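Search this site Enter keywords Go

Leave the Work Table Alone

Last updated: 2020-09-24

Most advice about keeping a room in order says to clear every flat surface at the end of the day. I followed that advice for a long time and I think it is wrong, at least for a table where work gets done. A table in the middle of a job should stay as it is until the job is finished.

I started thinking about this in April, when the big cabinet at Trestico was moved out and everyone who shared the room was asked to clear up after each session. The rule sounded fair. In practice it meant that a repair begun one afternoon was put into a box, and the next afternoon began with taking it out of the box again. Small screws went missing. A cover went into one drawer and the part it belonged to went into another. I kept a note of the time I spent setting up and putting away over a few weeks, and it came to 706 minutes. None of those minutes fixed anything.

A table with work on it tells you where you are. The cover is off, so the job is still open. The tape is out because tape is needed. A small screwdriver is in someone's hand or near it. When I walk up to a table like that, I can pick up the job without reading a note or asking anyone.

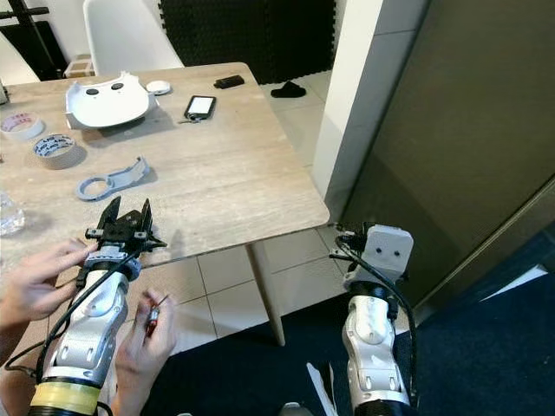
The table during a job, with the tape, a phone and a white plastic shell on top.

People who like an empty table would object to almost everything on this one. I would take away the phone, maybe, and leave the rest. Two rolls of tape are fine. They are different kinds and they do different work. The shell needs to be somewhere it won't get stepped on, and a table is a good place for it. Put it in a cabinet and somebody will have to go looking for it later.

I am not arguing for piles. Alcaraz, the shop where I first learned to fix things, had benches so deep in old parts that you worked on a patch the size of a dinner plate. I paid $37 there for a tool and found one just like it under the pile a month later. A mess from finished jobs is only a mess, and it should go. My test is simple: if the thing belongs to a job still going on, it stays. If it doesn't, it gets put away that day.

The other half of this is the room. I think people fuss over tables because the table is the easy part to change. The walls and the floor matter more to how a room feels. A plain floor that can be swept and a wall in one solid color do a lot of quiet work. With a calm background, a few tools left out don't bother anyone. Against busy wallpaper and open shelves, the same tools look like a disaster.

I used to want white walls in every workroom, and I have changed my mind. A deep blue is easier on the eyes over a long afternoon, and I find I look up from the work more often than I did.
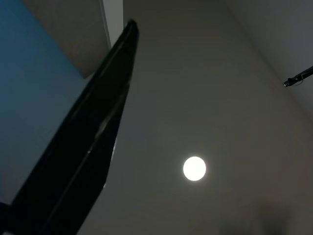

Dark blue on the wall, with beige-gray above it.

The usual complaint about dark paint is that it makes a room gloomy. It can, if the lighting is poor. The answer is a better lamp over the table. A decent one from Prostix was $90, and that is less than I have spent on bins, trays and labels I no longer use.

There is one fair point on the other side. A shared table has to be shared, and the next person can't work on top of your job. At Baston they handle this with a second table - one for work in progress, one that is cleared every night. It takes up floor space, but it ended the arguments there. I would give up a cabinet for a second table any day.

Contact | Copyright 2020 | Back to top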